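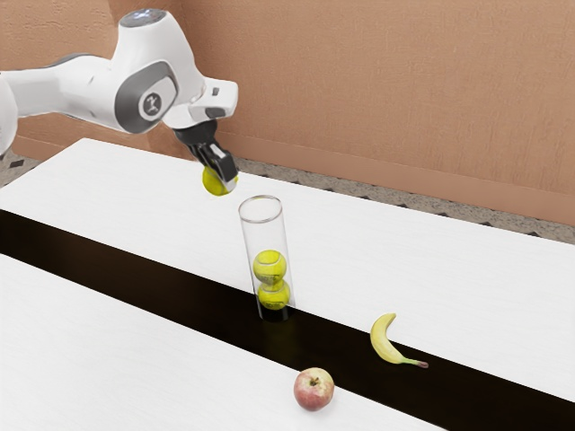 Small Business | Interviews

Closing the Shop, Keeping the Bread

The owner of Avthorpe Bakery has been getting up at 3 in the morning for 25 years. In November she shut the storefront and moved the whole business into a rented kitchen behind the Gruvow feed store. She now sells only by advance order, with pickup on the back porch.

"People thought I was retiring," she says. "I had cards. Somebody brought a plant."

The decision came down to rent and leftover bread. The old shop had a long counter that had to look full until closing, so she baked for the counter. What didn't sell went to the food pantry or to a neighbor's pigs. "The pigs did very well out of me," she says.

Orders now close at noon the day before. Her best day so far was 198 loaves, the week before Thanksgiving, and she would rather not repeat it. The oven holds six pans at a time. She and her one employee finished boxing the last rolls while customers were already parked outside.

She still makes the same sour rye, the white sandwich loaf and a seeded roll she got from her first boss. The cinnamon twists are gone. "I get asked about the twists every day. They took two hours and I charged a dollar fifty. I should have stopped years ago."

Flour comes from Nilon, a mill a county over. She tried a cheaper supplier last spring and went back after a month. "The dough was slack. I kept changing the water and it kept being slack."

She misses the talk. In the shop, the same few people came in at opening and stood there with coffee until they had to go to work. Some of them order now, but pickup takes a minute and they leave.

Her husband wanted her to sell the mixer and take a year off. She told him she would think about it, then bought a second rack for the new kitchen.

She is working on a raisin loaf for the spring list. The last batch burned on the bottom, so she plans to move it up a shelf and try again.

14 shares | 6 comments

Contact us | Back to top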